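Greifplanung, oder: warum ich wieder an den Zeitstempeln sitze

Eigentlich wollte ich heute nur kurz den neuen Planer von Skostex in unser Setup hängen. Kurz! Das war vor 7 Stunden. Seit Februar läuft bei uns beides parallel, der alte Bahnplaner und Bonura (so heißt unsere kleine Middleware, fragt nicht), und die beiden verstehen sich ungefähr so gut wie zwei Katzen im selben Karton.

Die Aufgabe klingt harmlos: blaue Schale auf dem Tisch, ein paar Sachen dahinter, zwei Arme, und die Software soll selbst entscheiden, welcher Arm was greift. Bei der Dose ist das Segmentieren eine ziemliche Plage, weil sie glänzt.
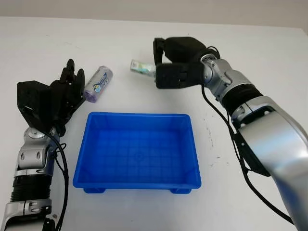
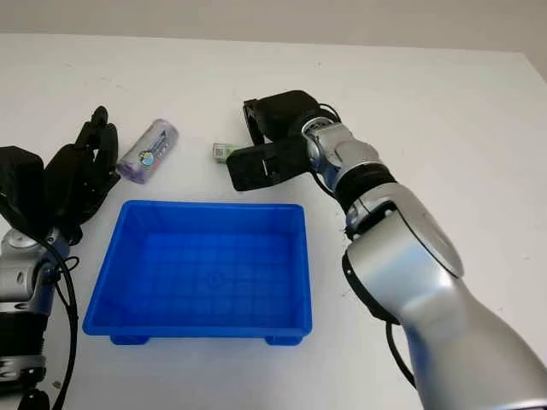
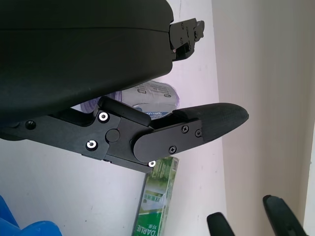 Team Manipulation & Planung, Robotiklabor Buduvham

Am meisten Ärger macht mir gerade die Handgelenkkamera. Deren Bilder kommen 36 Millisekunden später an als die vom Kopf, und wenn man beide stumpf zusammenwirft, landet die Schachtel im Weltmodell neben sich selbst. Der Planer weicht dann brav einem Geist aus. Sieht toll aus, bringt nur nichts.

Ich puffere jetzt die Gelenkwinkel und interpoliere auf den Zeitstempel der Aufnahme – hätte ich gleich machen sollen, stand sogar in meinen eigenen Notizen. Für den Test habe ich 240 Posen aus den alten Logs durchgejagt, übrig blieben fünf Ausreißer, alle mit dem rechten Arm. Da tippe ich auf die Kalibrierung, die Transformation liegt noch in der alten Ghoneim-Konfiguration, und an die traue ich mich heute nicht mehr ran.

Falls jemand von euch Kopf- und Handkamera sauber synchronisiert bekommt, ohne extra Trigger-Leitung: bitte ab in die Kommentare damit! Den Puffer-Code lade ich hoch, sobald ich die peinlichen Variablennamen rausgeworfen habe.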